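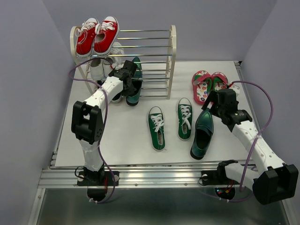 According to one reader of the Nedport town newsletter, writing in to its letters page, the recall petition was "the only time I ever saw my neighbors line up in the rain to sign anything," and the feeling behind that remark goes a long way toward explaining why the Nedport recall is still talked about in the area.

The Nedport recall was an effort by residents of the port town of Nedport to remove the entire sitting town council from office before the end of its term. It grew out of a quarrel over a harbor lease, ran through one spring and most of a summer, and ended in a public vote that the petitioners won by 307 ballots. It is usually described together with the court case that followed it, although the two had different aims and were brought by different groups of people.

Background

Nedport had been governed for a long time by a small council chosen at large, which is to say that every voter in town helped choose every member. The arrangement had its admirers, who liked the friendliness of it, and its critics, who pointed out that the streets closest to the harbor hardly ever had anyone of their own at the table. The outlying district of Durach, which had been a separate village until it was joined to the town, felt this most keenly. Durach kept its own fire hall and its own summer parade, and a good many of its older residents never quite got used to writing "Nedport" on their envelopes.

The town charter allowed for a recall, but the section had never been used, and it was short. It called for 300 valid signatures, gave the town clerk a period to check them, and said that an election should be held "in due course." What "in due course" meant would become a matter of real importance later on.

The Clellex lease

The trouble began when the council agreed to lease the old fish pier and the land behind it to Clellex, a shipping and storage firm. The lease was approved at a morning session in April, at a time of day when most people who worked on the water could not come, and the full text was posted only after the vote. Supporters of the deal said that the pier had been losing money for years and that a steady tenant would let the town mend its roads without raising taxes. Opponents were bothered partly by the rent, which they thought low, and partly by a clause that let the firm close the footpath along the shore whenever it was loading.

It is fair to say that the footpath stirred up more feeling than the rent ever did. People in Durach used it to walk into town, and had done so for generations, and the thought of asking a company's permission to do it struck them as something close to an insult.

The petition

Two petitions went around at first, one asking the council to reopen the lease and one asking for the recall. The first was set aside once the council declined to discuss it, and its backers mostly moved over to the second. Signatures were gathered at the ferry landing, outside the bakery, and at kitchen tables all over Durach. The clerk turned down a number of sheets on the grounds that the addresses used the old village name, and then — after a noisy public meeting — accepted them again. With those sheets restored, the petition passed the mark set by the charter.

The council took the view that no date had to be fixed until the autumn. The petitioners took the view that a delay of that length would empty the recall of any meaning, with the regular election coming up the following year. After several weeks of back and forth, the council settled on a date in August.

The vote and its aftermath

Turnout was high for a summer election. Durach voted heavily for removal, the hill streets voted mostly against it, and the center of town was closely divided. The outgoing members left office once the count was certified, and a temporary council served until the regular election.

The new members did not cancel the lease, which surprised a good many of their supporters. They reached a revised agreement with Clellex that kept the footpath open in daylight and raised the rent in steps. Some residents counted this as a sensible peace, while others felt they had gone to a great deal of trouble for a modest result.

The Turunen case

The related court case is known as the Turunen case, after the Turunen boatyard, which stood next to the pier and held an older right to use its slipway. The boatyard took no side in the recall. It argued that the council had no power to lease out a slipway it had already promised to someone else, and the court agreed on that point while leaving the rest of the lease alone.

Changes to the charter

The recall section was rewritten the next year. The phrase "in due course" was replaced with a fixed deadline, signatures may no longer be refused over the name of a district, and any lease of town land must be posted in full before it is voted on. Durach was also given a council seat of its own, which it has kept ever since.

See also

Durach
Nedport harbor
Recall election
Town charter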